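Does folding t-shirts into thirds really save any drawer space?
Last updated: May 26, 2005

My sister-in-law swears by folding t-shirts into thirds and standing them on end in the drawer. She claims she got twice as many in. I have a four-drawer dresser, 30 inches wide, and two of the drawers are nothing but t-shirts. I tried her way for one evening and what I got was a row of floppy things leaning on each other. A shirt is the same amount of cloth however you fold it, so where is the extra room supposed to come from? Has anybody measured this, or do people just like how it looks? Also, is there any point in one of those plastic folding boards? The Gemulitz one is $11 at the store near me and I'm not paying that for a flap of plastic unless somebody can tell me what it does that my hands don't.
Angharad James

Yes it works, I've done it since January and love it. Get the board.
Cauã Medeiros

I'd be careful with "twice as many." You're right that the cloth doesn't shrink. What changes is the air. If your stacks now stop a couple of inches short of the top of the drawer, standing the shirts up uses that gap. If you already cram them to the top, you'll gain next to nothing. I tried both ways in the same drawer and got a few more in standing up, and part of that was me pushing harder the second time, so take it for what it's worth.

The better argument is that you can see every shirt without lifting a pile. Whether that matters depends on whether you wear more than the top four. I mostly don't.

On the floppy problem: thin shirts flop. Old, soft ones flop worse. The final height of the bundle should be a bit under the height of the drawer, and the drawer needs to be fairly full or something has to hold the row up. A shoebox does it. Skip the fancy dividers.
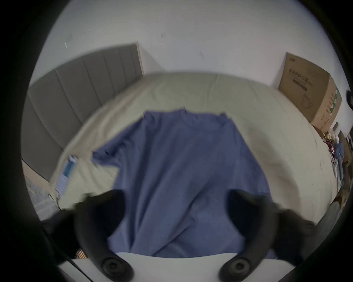
Folding boards I have no use for, and I did own one, a Findau, for most of a year. It gives you the same width every time, and that's all it gives you. You still have to get the shirt flat first, and that's where most people go wrong. Mine always came out crooked when I started with creases slanting across the bottom half, like on the blue shirt there, and folded right over them. Pull the hem straight, smooth up toward the collar, and get both sleeves lying out before you bring in a side. A bed is all right for this but a soft one lets the sheet wrinkle along with the shirt, so I use the kitchen table. Then one side in, sleeve back on itself, other side the same, hem up to just short of the collar, and fold that strip in three. If it won't stand by itself on the table it isn't going to stand in the drawer either.

I'd do one drawer and leave it two weeks before touching the other. If it's a mess by then, go back to stacks and keep your $11.
Anselmo Godoy

Agree about the table. Don't agree about the shoebox, mine split at the corners. Try a cut-down cereal box, or just fewer shirts.
Shiuli Matubbar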